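Grivix open day, quick notes

Went to the Grivix switching center on 3 February 2021. Small group, badges at the door, phones off (mine wasn't, sorry). Eckhard Nolte took us around. Fast talker.

First stop the core room. Loud. 39 racks, 4 of them still on the old voice gear, which they want out by November. Frerichs does the cooling. Nolte says power bills are the big headache, more then staff. Didn't get a figure for that.

Then the support floor. Nele Albers runs the SIM desk there. Most calls are lost phones and people locked out after three wrong PINs. 97 percent solved on the first call, she says. I'd like to see how they count that. Asked about eSIM, got "soon".

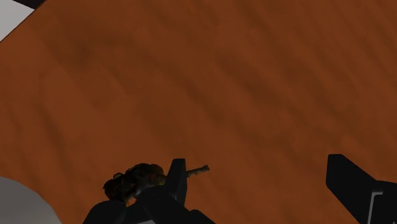
Roaming and the Sismont deal

Short talk, slides too small to read from the back. Sismont will carry their roaming traffic in 23 countries. Prices not final. Somebody asked about data caps on trains and got no real anwser.

Coffee after, decent. Missed the mast climb demo, had to run for my bus. Albers is sending the slides, will post when I have them.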